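Scheduling software took over our room list, what happens to the room attendants?

Posted in Workplace Help, July 3, 2019

Ese Ogbonna
I supervise the cleaning side at a serviced apartment building in Fenham. In December the owners put in a system called Lonen that reads the door locks, decides which units are due, and sends the list to each person's phone. It also sets the minutes per unit. I used to do all of that on paper before the shift. Now the list changes while people are already working, and two of my longest-serving staff say they feel like they are being sent around by a machine. Management is also talking about floor scrubbers for the hallways. Has anyone been through this, and did you lose hours over it?

Besitz
We got the scrubbers first and the software second. Hallway hours went down by 15 a week across the team. Nobody was let go, but one person who left was not replaced. The inside of the units did not change at all. Wiping tables, moving chairs and doing kitchens is still done by hand and takes as long as it did before. Check how your minutes were set. Ours came from the floor area, so a small unit with a lot of furniture always ran over. I kept a log of 909 cleans and took it to the manager, and the times were raised for furnished units.

k_vishwakarma
same here, hated it. turn off the sound on the phone

Fenham Nights
Ask for a cutoff time after which the list can't change. In our building it is 2 hours into the shift, and anything later goes on the next day. That one setting stopped most of the complaints. Also ask who can see the per-person times and get the reply in writing. On your own job, I do less planning now and more checking of finished units, and I had to ask for that to be put in my job description. The

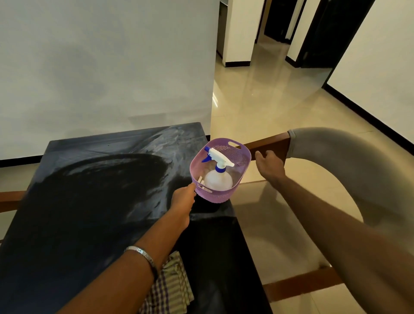
table and chairs are what I check first, and the software has no field for either, so I still write those up in a notebook.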